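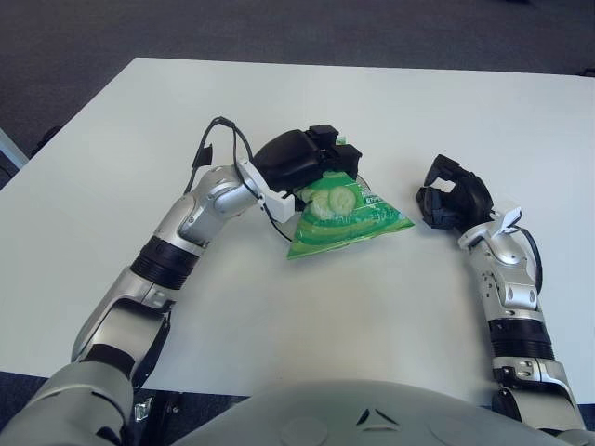

Home Patterns Quilting Knitting Mending Ask the Group Log in

How do I block a wool shawl without losing the points?

Posted 2026-09-07 by Skirnetside

Hi all! I just bound off my very first lace shawl and I'm so excited I could frame it, except right now it looks like a crumpled dishcloth. It's the Cuseo pattern, the crescent one with the pointed edging, in Kisamix fingering weight (the wool and silk blend, not the plain wool). I went through 4,000 stitches in the border alone, or it felt like it!

The pattern says "block firmly to measurements" and stops there. It should come out 67 inches along the top edge. I don't own blocking wires, I do have a big box of pins and a spare bed. Do I soak it or just spray it? And how do I get the points to come out sharp and even? It's a gift for my aunt in October, so I have time to do it right, and I'd love to wear it once myself first (don't tell her).

Emerson Guerra

Oh, congratulations, a first lace shawl is such a thrill! Blocking is the best part, you're going to see the whole pattern open up in front of you.

Soak it. Spraying is fine for a sweater you only want to freshen up, but lace needs to be wet all the way through. Fill a sink with cool water and a little wool wash, push the shawl under, and leave it alone for half an hour. Lift it out with both hands underneath, never by one end, then roll it in a towel and press. Silk gets heavy when it's wet and will stretch if it hangs.

For the top edge, run a length of smooth cotton yarn through the edge stitches with a blunt needle, leaving long tails. Lay the shawl on the bed over a couple of dry towels, pull the cotton straight to 67 inches, and pin down both ends. It does most of what a wire does! Then find the center point at the bottom and pin that, then the two outer ones, then keep splitting the difference until every point has its own pin. Don't pull any of them really tight until they're all in. I usually go back over mine 3 times, moving pins a little each round, and I always find a point I skipped.

Use rustproof pins. Please check the box first, I have a cream scarf with little orange dots that will be there forever.

Let it dry completely, then give it another night.

Furtado

steam works too. I just pin mine dry and hover the iron over it

Arlindo Cordeiro

Steam is lovely on plain wool but I'd go easy with silk in the mix, or try it on your swatch first. If you didn't swatch (I never do, no judgment!), stick with the soak.

One thing to add to Emerson's great answer: check your bind-off before you wet anything. If it's tight, the points will come out rounded however hard you pull. Stretch a section between your hands, and if the edge stops before the lace does, it's worth redoing it with a needle 4 sizes up. I did that on my Cuseo and the difference was huge. Have fun and post it when it's dry, I want to see that edging!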